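Plain text and CSV only. If a file in this folder opens as gibberish, it has been saved from a spreadsheet in the wrong format, so please tell Mirko before editing it further.

# Mamano cable and hose colour words

A word list of how people name the colours of cables, hoses, cords and sleeves in ordinary speech and in written requests. It was put together for the Mamano parts desk, where orders come in by phone and by note, and where "the greyish one" has to be matched to a stock line.

The list has 375 entries. Each entry is one phrase as somebody said or wrote it, with the colour we took it to mean.

## What is in the folder

- `phrases.csv` — the main list
- `colours.csv` — the colour groups used in the main list, with a short note on each
- `disputed.csv` — phrases where the readers never agreed
- `CHANGES.txt` — what changed between versions

## Columns in phrases.csv

| Column | Meaning |
|---|---|
| `id` | Row number. Never reused, even when a row is taken out. |
| `phrase` | The words as given, spelling left alone. |
| `source` | `phone`, `note` or `counter`. |
| `group` | The colour group, matching a name in `colours.csv`. |
| `second` | A second possible group. Often blank. |
| `sure` | `yes`, `mostly` or `no`. |
| `remark` | Free text. |

The separator is a comma and every text field is quoted. A blank field means we had nothing to put there. It does not mean zero or "none".

## Where the phrases came from

Woo-jin Jeon and Chang-ho Ra collected them at the parts desk over one winter, ending in February. Phone phrases were written down during the call, so they are short and sometimes leave out the verb. Notes were copied word for word, with names, addresses and account details removed first. Counter phrases are the weakest source, as they were often jotted down after the customer had left.

A few phrases came from the Rafferty branch, which serves boatyards and farm workshops. These use "hose" and "pipe" for the same thing and lean heavily on comparisons with food and paint. "Mustard", "custard" and "butter" are all Rafferty words. In the first version they had been folded into one group, and they are now split again.

## How the groups were given

Two readers went through the whole list separately. Nam-gil Ma read first, then Tae-yang Tak, neither seeing the other's answers. Where they matched, the group was entered and `sure` was set to `yes`. Where they differed but one accepted the other's reading after talking it over, `sure` is `mostly`. The rest went to `disputed.csv` and appear in the main list as `no`.

Readers worked from the words alone and were not shown the item that was sold. This was done on purpose, but it does mean that some readings differ from what the customer went home with.

Yellow and orange took the longest to settle. Callers who have only one bright part in front of them tend to use either word. Callers with both in view keep them apart and usually name the yellow one first.

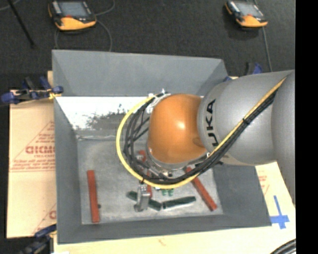

*Yellow cable looped around an orange joint, with black cables inside the loop.*

Black gave almost no trouble as a colour. It did cause trouble as a number: "the black" may mean one cable or a whole tied bundle, and the phrase seldom says which. We have put `bundle?` in the remark column for these and left the group as black.

Grey is spelt both ways in the phrases and always with an "e" in the group names. Silver is kept as a group of its own, although a good many callers use it for plain light grey. Search both if you need everything pale.

## Words we left out

- Trade codes and stock numbers. They are exact, and this list is for the words that are not.
- Swearing, unless it was the only thing setting the phrase apart. Two rows kept theirs.
- Phrases that describe wear ("faded", "gone chalky") with no colour word beside them.
- Anything said by our own staff.

Phrases with two colours, such as "green with the yellow stripe", are in the list. The main colour goes under `group` and the stripe under `second`. This is the one case where `second` does not show doubt, and the remark says `stripe` each time.

## Known problems

Nearly all the phone calls were taken in the morning, when most of the orders come from garages and fitters. Home customers ring later in the day and are thin on the ground here. Their wording is looser, and a search tool tuned on this list will probably do worse with them.

Brown and red-brown are not split well. Tae-yang has asked for a third group between them and it may come in the next version.

Row 2 and row 3 look like copies of each other. They are separate calls from different people and should both stay.

Some colour names depend on the light in the room where the caller was standing. We did not ask about this and there is no column for it.

## Using the list

It works well for building a simple lookup, for checking a search box, or for training new desk staff. Woo-jin uses a printed copy with the group column folded back, and has new starters guess.

Please don't use it to settle a complaint about a wrong order. The `group` column records a reading of some words and carries no weight as a colour standard. For matching safety or mains wiring, go by the markings on the part and the wiring rules that apply where you are, never by a phrase in this file.

The Bidovlow search plug-in reads `phrases.csv` as it stands. Jekulia needs the `remark` column taken out first — it stops at the first question mark it meets.

## Sending changes

Add new rows at the bottom and leave the old ones in order. Put your initials in the remark column. If you think a group is wrong, don't overwrite it: copy the row to `disputed.csv` with your reading and a line on why, and Mirko Bassi will go through them when he next makes a version.

New phrases are welcome from any branch. Write them down as said, including the hesitations, and take out anything that would identify the caller before the file leaves your desk.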